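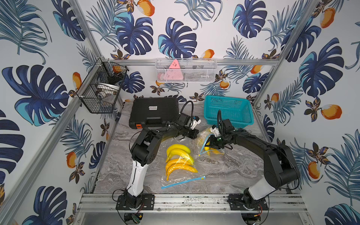 Keeping a two-arm bagging cell in trim

The cell at Demlow runs a pair of arms on one aluminum rail, and most of its work is putting artificial bananas into zip-top bags. The fruit gives little trouble. Upkeep goes into the rail, the cables and the fingertips, and Darmawan Goh has written the schedule for all three.

Mounting comes first. Each arm stands on a black plate bolted to the front rail, and both plates are checked with a torque wrench every 300 cycles. A plate that has crept along the rail shifts the whole reach of its arm, and the error shows up at the table center, where the two grippers have to meet over the same bag. Goh scribes a line across plate and rail after each setup. If the line is broken, the arm is homed again before anything else is touched.

Cables are next. The run to each wrist is left in a tall loop so the joint can turn without pulling on the connector. Too short and the plug works out; too long and the loop drops into the work. Goh sets the slack with the arm at full reach, then cycles the wrist 20 times at low speed and watches the strain relief.

The white fingertips wear fastest. Clear film is thin and slick, and a polished tip will let a bag slide while the other arm is loading it. Tips are wiped at the start of a shift and replaced in pairs after 600 bags - never singly, as an uneven pair closes off center.

Wiring under the rail is inspected last, with power off for 5 minutes. Goh looks for rubbed insulation below the plates and tugs each lead by hand. The circuit board is dusted with a dry brush.

A Vumetti test script then moves both arms through the full pick, slowly, with one bag and one banana. If the bag holds, the cell goes back to normal speed.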